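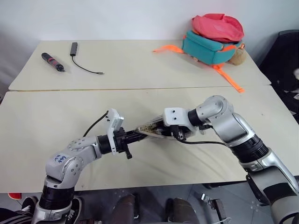
Stand 26. März 2020

Hallo zusammen, kurz und ungeschminkt, wo wir bei Pasten stehen. Die größte Baustelle seit Dezember war die Übergabe zwischen den beiden Armen, und da geht es endlich voran! Der Planer (intern Lepik) rechnet jetzt beide Arme in einem gemeinsamen Zeitplan, vorher hat der eine ständig auf den anderen gewartet – grässlich anzusehen.

Von 335 aufgezeichneten Übergaben sind alle durchgesehen, neun davon musste ich aussortieren, weil die Zeitstempel der Handgelenkkameras auseinanderliefen. Den Fehler habe ich im Treiber gefunden (zwei Zeilen, zwei Tage Suche …).

Sorgen macht mir noch die Wahrnehmung: Durchscheinende Teile verliert die Segmentierung gern, sobald der Schatten eines Greifers darüber wandert. Da probiere ich gerade ein anderes Modell aus.

Als Nächstes kommt die Kraftregelung beim Loslassen dran, danach ziehe ich alles auf den Rechner in Stedach um. Fürs Umziehen bräuchte ich bitte noch die Freigabe für die Drimus-Lizenz.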